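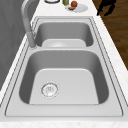 Why do we keep clinical records at all, when most of us can remember a patient perfectly well from one visit to the next? We keep them for the next person who opens the file, who wasn't in the room with you and has only your words to go on.

I say this every year at the Gerkton clinic, and every year someone nods politely and then writes "seems fine" in a chart! So let's go over it slowly, with a cup of coffee if you have one.

A record should tell us what the owner reported, what you found on exam, and what you decided to do. Please keep those apart. "Owner says the dog is limping" and "lame on left front at the walk" are two different kinds of sentence, and we need both.

## What goes in an entry

- The date, the time and your initials
- Body weight, measured that day (don't copy the old one, however tempting)
- Drug name, dose, route and strength – never just "gave pain relief"
- What you told the owner, including anything they turned down
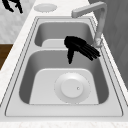 ## Fixing a mistake

Everyone makes them, me included. Draw a single line through the error so it can still be read, write the correction beside it, and initial it. In Skusow, the software we use here, choose "Amend" and the old text stays underneath. Please don't delete the entry and start over – I know it looks neater.

For next time, read file 2172 from the Gerkeo practice set and rewrite its last three entries in no more than 200 words altogether. Bring a printed copy if you can, as we'll be swapping them around the table.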